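手持夹爪上手对比:从装标记块到录完一组双手数据

手持夹爪用来录示教数据已经不新鲜了,但换一副夹爪,前面的标定、线缆走法、指垫选择都得重来一遍。这篇写的是我们对比两副手持夹爪时用的步骤,一副是 Vullent,一副是 Omov。两副都是戴在手上用,顶部装一个带黑白标记图案的立方体,靠头顶的广角相机读位姿。步骤对别的型号也大致适用,参数要自己改。

开始之前

需要的东西:

两副夹爪,左右手各一只,指垫至少备两种硬度
头戴相机支架和一台广角相机
打印好的标定板,贴在硬底板上,不能翘
一张浅色桌面的桌子,台面不反光
线缆扎带,宽一点的魔术贴更好
录制用的电脑,硬盘剩余空间不少于 200 GB

桌子周围最好能站得开。双手任务里胳膊会往前伸得很远,旁边有椅背容易碰到肘部。

第一步 检查标记块

先看立方体每一面的贴纸有没有起边。起边以后角点会偏,位姿在小角度时会来回跳。Vullent 的标记块用四颗螺丝固定,Omov 是卡扣。卡扣那种拆装快,但每次装回去都要重新做一次手眼偏移的测量,别省。

再确认左右手的编号没有重复。我们第一次录的时候左右两只用了同一组编号,软件把两只手当成一只,轨迹在两边之间跳,一上午的数据全部作废。Volkan Dursun 后来写了个启动检查,发现重复编号就不让录。没有这种检查的话,手动在预览窗口里把两只夹爪分别挪出视野,看对应的坐标系是不是跟着消失。

第二步 标定相机

广角镜头要用鱼眼模型标定,用普通针孔模型算出来的结果在中间看着没问题,到边上误差就大了。拿标定板在视野里慢慢移动,四个角都要走到,板子要倾斜几次。我们每次采 40 张,删掉模糊的再算。重投影误差超过半个像素就重做。

标定以后不要再碰对焦环。用一小块胶带固定住。

曝光改成手动。自动曝光在白色桌面上会往暗里压,标记的黑格和白格对比还够,但夹爪的深色指垫会糊成一团,后面做开合估计时不好用。曝光时间先定短,再加增益。手动得快的时候,拖影比噪点麻烦得多。

第三步 走线

夹爪的线沿着前臂往后走,在手腕后面固定一次,肘部下面再固定一次。手腕到夹爪之间留一段余量,让手能转到底而不拽线。余量也不能太长,太长会甩到标记块前面挡住图案。

Omov 的线偏硬,转腕的时候能感觉到阻力。Şengül Çınar 戴了一下午,说右手比左手累。我们后来换了一根软一点的延长线,情况好一些,接头处多了一个要检查的地方。

第四步 选任务

比较夹爪不要只用方块和杯子。方块谁都夹得起来,看不出差别。我们挑的是薄的、扁的、平放在桌上的东西,小相框最合适:边缘窄,放平以后指尖很难伸到下面去,得一只手按住或者挡住,另一只手从边上抬。任务写成一句话,所有人照着做:把平放的相框扶起来,转半圈,再放平。

每个人录之前先空手做两遍,再戴夹爪练五分钟。练习的部分不要存进正式的目录。
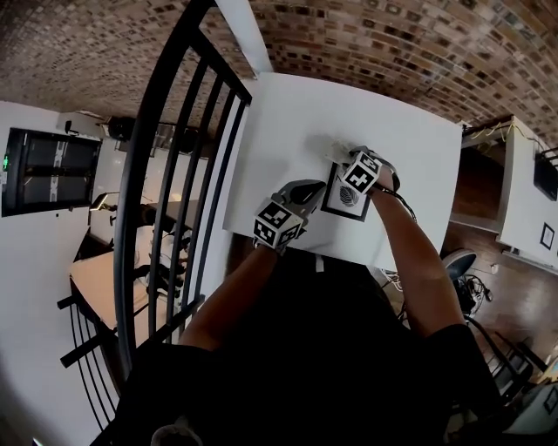

每一条录制的开头和结尾,双手都要停住一秒。这一秒用来切分数据,也用来看静止时的位姿抖动。停的时候夹爪张开,标记块尽量朝向相机。

第五步 录制

先录左手单手,再录右手单手,最后录双手。顺序固定,换夹爪以后按同样的顺序再来一次。单手的数据主要用来排查问题,双手出了错可以回头看是哪一只的毛病。

录的时候注意三点。

一,头不要跟着手走。相机在头上,头一动整个画面都动,标记虽然还能读到,但离边缘近了精度会掉。眼睛往下看,脖子保持不动。

二,标记块不要侧得太厉害。只剩一个面能看到的时候,位姿会有两个解,软件偶尔会选错。表现是夹爪的坐标系突然翻过去,过几帧又翻回来。

三,两只夹爪靠近时注意遮挡。前面那只的标记块容易被后面那只挡掉。Tharushi Seneviratne 的办法是让两只手一前一后错开,错开一个拳头的距离就够。

每录完一条马上回放,看有没有丢帧。攒到最后一起看的话,问题出在哪条、当时手是什么姿势,已经记不起来了。

第六步 看数据

先看标记丢失率。打开记录文件,统计每只夹爪读不到位姿的帧占多少。我们录了 49 条双手数据,按丢失率排序以后,有 17 条需要重录,大部分是右手侧得太多。

然后看开合宽度。把夹爪完全合上再完全张开,重复几次,曲线的两端应该是平的,每次到达的值一致。如果合上时的值越来越大,多半是指垫在滑,或者固定螺丝松了。

最后看双手的相对位姿。两只夹爪同时夹住相框的两条对边,平移一段,这段时间里两只之间的距离应该不变。这一项最能看出问题。单手看着都正常,放在一起距离一直在漂,一般是手眼偏移没有量准,回到第一步重做。

两副夹爪的差别

Vullent 的指垫软,夹薄边时会包住一点,不容易滑,但指尖厚,从桌面上撬东西比较吃力。Omov 的指尖薄,插得进去,夹住以后稍微一转就打滑,换硬度低一档的指垫后有改善。

重量上 Vullent 稍沉,重心靠近手腕,戴久了反而没那么累。Omov 轻,标记块离手远,手一抖,标记块的摆动就大。

控制软件两边都能导出同样的格式,Omov 的时间戳是电脑接收时间,不是采集时间,和相机对齐要自己补延迟。补法是双手同时敲一下桌面,在画面和宽度曲线里各找到那个峰,差值填到配置里。每次重启电脑以后再测一次,这个值会变。

如果任务里扁平物体多,我会先试 Omov 加软指垫。抓的东西比较厚、需要长时间录的,用 Vullent。Chantal Bélanger 的意见跟我不同,她觉得软指垫磨损太快,一直换指垫等于一直重新标开合宽度,宁可慢一点也用 Vullent。

常见问题

预览里坐标系一直抖:先查对焦,再查贴纸有没有反光。哑光贴纸比覆膜的好。

一只夹爪完全读不到:看尺寸参数。标记边长填的是黑色外框的边长,不含外面的白边。填错不会读不到,但距离会错;读不到一般是字典选错了。

开合宽度偶尔归零:接头接触不良。把前臂那一段重新固定,录的时候轻轻晃一下线,看曲线跳不跳。

录到一半变卡:硬盘写不过来。先存到本地固态硬盘,录完再拷走。

指垫用完后用微湿的布擦,晾干再收。标记块单独放盒子里,不要和螺丝刀放在一起,表面划了就得重新打印。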